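Course materials > Housekeeping and Room Care > Unit 7 > Bathroom vanities

Posted in March by the unit tutor, Ditdale campus

Right, Unit 7. We've done beds and we've done kitchenettes, so now it's the bit everyone rushes: the vanity. I used to rush it too (my first job was at the Farah guesthouse, and I'd wipe the tap, square up the towels and bolt). Please don't be me. Guests stand at that sink first thing in the morning with nothing else to look at!

Start dry. Everything comes off the counter and onto a clean tray, then hair and dust come up with a dry cloth before any water goes near the surface. If you spray first you'll be chasing wet fluff around the basin until lunch. Top to bottom as always: mirror, shelf, wall, tap, counter, and the basin last.

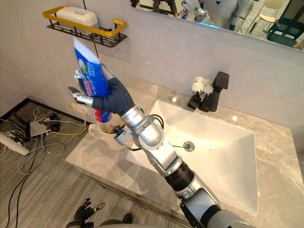
Stone counters are where most of you lost marks on the quiz, so let's go over them again. Marble hates acid. No vinegar, no lemon, none of the descaler you'd happily use on a shower screen. A neutral cleaner and a soft cloth will do it, and you dry it straight after. Gray marble with white veining, like this one, is a bit sneaky, as a dull etched spot can hide along a vein until you crouch and look across it at a low angle. Toothpaste is the usual thing people leave sitting there, so stand the tube up in the mug when you're done and give the spot a wipe.

Taps next. Black finishes show every water mark and they scratch if you so much as look at them with a scourer, so microfibre only. Chrome drains are more forgiving, but do get a cotton bud around the rim.

Flowers on a vanity are lovely, but check the water and wipe under the vase. Wire shelves want a damp cloth along each wire, front rails included. It's fiddly and I'm sorry.

For the practical you'll be at the Eser rooms, working in groups of 2. The practical is worth 50 marks and you need 75 per cent to pass the unit overall. Bring your own cloths, colour coded please, and read the Dollusus product sheets beforehand so you know your dilutions.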